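7.4 Hand stops inside the enclosure (fault 611)

Fault 611 means the Heltorden hand has met more side load than the grip program allows while its fingers are below the rim of a box. The arm holds position and the fingers stay closed on the part. The motors remain powered, so treat the arm as live.

CAUTION: Do not pull the part out of the fingers. Do not press Resume on the Basora controller until step 6 is complete.

Two people are needed, one at the table and one at the controller.

1. Set the controller to Hold. The status line changes from RUN to HOLD.

2. Check the arm from the side. If a finger or the thumb is hooked under the inner frame of the box, go to section 7.6. Opening the hand in that position can strip the thumb gear.

3. Check that the cable loop at the wrist is free. A snagged loop gives the same fault number as a jammed part.

4. The person at the table stands on the far side, opposite the arm, and holds the lid upright with both hands along its top edge. A hinged lid that drops during the release will land on the wrist coupling. Keep fingers on the lid and out of the opening.
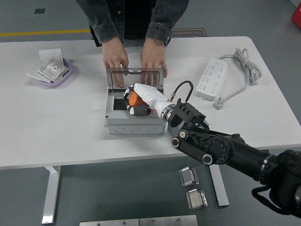
5. From the controller, select Release - Slow. The fingers open over 10 seconds. If the part does not come free, press Stop and wait 2 minutes before trying again. After two failed tries, shut off arm power and call service.

6. With the hand open, jog the arm straight up until the fingertips clear the rim. Do not use the Home command here - it moves the wrist sideways first.

7. Close the lid, take the box out of the work area and inspect the part for cracks. Clear the fault and press Resume.

Note: If 611 comes back on the next box, the box position is probably off. Repeat the table setup in section 4 before changing any force limits. Earlier Merrick controllers show this fault as "Side load" with no number.

Last updated: October, revision 2
Flestora Service Documentation - contact your service desk for printed copies
Back to top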